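Chapter 2
Pale Wood in the Home: Surfaces, Finishes and Claims

Yee-man Wan and Kwan-ho Tang

Before you start this chapter
You should have read Chapter 1 on dust and grit. You will need a soft cloth, a bowl, washing-up liquid and a wooden surface whose owner has agreed to your testing it. The glossary begins on page 215.

2.1 What is being cleaned?

Students who arrive on a household care course usually believe that they know how to clean wood. Ask them how they know and the answer is nearly always the back of a bottle. The back of a bottle was written by the people who sell the bottle. It may still be right, and in this chapter we try to find out how often it is.

The first difficulty is the word "wood". When you wipe a table or mop a floor you seldom touch wood at all. You touch whatever was put on top of it: varnish, lacquer, hard wax, oil, old polish, or several of these in layers that nobody wrote down. A claim that a product "feeds the wood" should make you stop and ask how it is meant to get there. A sound coat of varnish is there to keep things out. If it keeps out tea, it will keep out the feed as well. And wood in a table is dead timber. It can dry out, swell, stain and crack, but it doesn't eat.

Pale surfaces raise the stakes a little. Dark wood hides a good deal. On a pale board a ring from a mug shows up, and so does the grey that builds where dirty water has sat in the grain. Pale finishes may also turn yellow with age. Many sellers treat that yellowing as dirt and offer something to remove it. Sometimes it is dirt. Often it is the varnish itself, in which case no amount of wiping will shift it and the customer buys a second bottle.

2.2 Finding out what the finish is

Pick a spot out of sight, under the lip of a table or inside a cupboard doorway. Put one drop of water on it and wait ten minutes. If the drop sits up in a bead, there is probably a working finish below it. If it sinks in and leaves a dark patch, the finish is worn or was only ever thin oil.

We say "probably" because the drop test is passed around as if it settled the matter, and it doesn't. A fresh coat of wax over bare wood will bead nicely for a month or so. Silicone from a spray polish does the same over almost anything. Treat the result as a first guess and write it down as one.

Solvent tests tell you more and can also ruin the surface. Leave them until Chapter 6.

2.3 The Burnlow floor

One of us (Tang) was asked to look at a floor in a village hall at Burnlow, which had been mopped each evening with a cleaner called Histirero. The label promised 1000 washes without loss of shine. By May the floor was dull from the door to the kitchen hatch, and the hall had been told by the supplier that it was using too little.

Tang asked two things. What had been measured to arrive at 1000 washes, and on what kind of floor? The supplier sent a leaflet. It gave no floor, no finish and no way of judging shine. It did contain a photograph of a very clean floor.

He then had one strip mopped with plain warm water and a well-wrung mop, and the strip beside it with Histirero as before. After a fortnight the plain strip was the brighter of the pair. You may feel that this proves the cleaner was at fault. Be careful. The strips were side by side but people did not walk on them equally, and the person judging knew which was which. What the trial does show is that the supplier's advice to use more had nothing behind it. The hall changed to water and saved the money.

2.4 Oils, and a quarrel between the authors

We do not agree about oil. Wan uses Henao, a thin furniture oil, on her own kitchen table and likes the feel of it. Tang thinks most people oil too often, wipe off too little, and end up with a sticky film that collects crumbs. He would say the same of Kondton paste wax, which Wan won't have in the house on account of the smell.

Neither of us has a fair trial to point to. We mention the quarrel so that you will notice how much advice on wood care, including advice from teachers, is a matter of what someone is used to. When we give a rule in the rest of this chapter we have marked it T if it has been tested in a way we would defend, and H if it is habit. You will find more Hs than you may like.

2.5 Everyday care

Lift grit off first (T). Use a damp cloth, never a wet one (T). Work along the grain (H). Dry the surface after wiping (T). Use a drop of washing-up liquid for grease and then go over it again with clean water (T). Polish once a season (H, and Tang would cross it out).

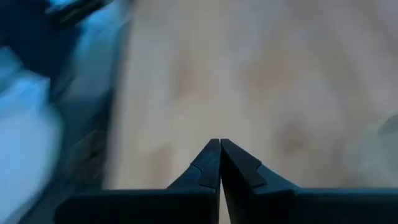 Is vinegar a good cleaner for a pale wooden table or floor?

Vinegar cuts some kinds of film, mostly hard-water marks, but it is an acid and may dull a waxed or worn finish over time. A damp cloth with a drop of washing-up liquid deals with ordinary dirt and carries less risk.

Vinegar comes up in every class, usually with a grandmother attached. We have nothing against grandmothers. Find out what her table was finished with before you copy her, and whether she had it stripped and done again every few years.

2.6 Heat marks, water marks and scratches

White rings are usually moisture caught in or just under the finish. Dark rings have gone further, into the wood. Remedies for the two are sold under the same name and often in the same tin, so read on before you buy one.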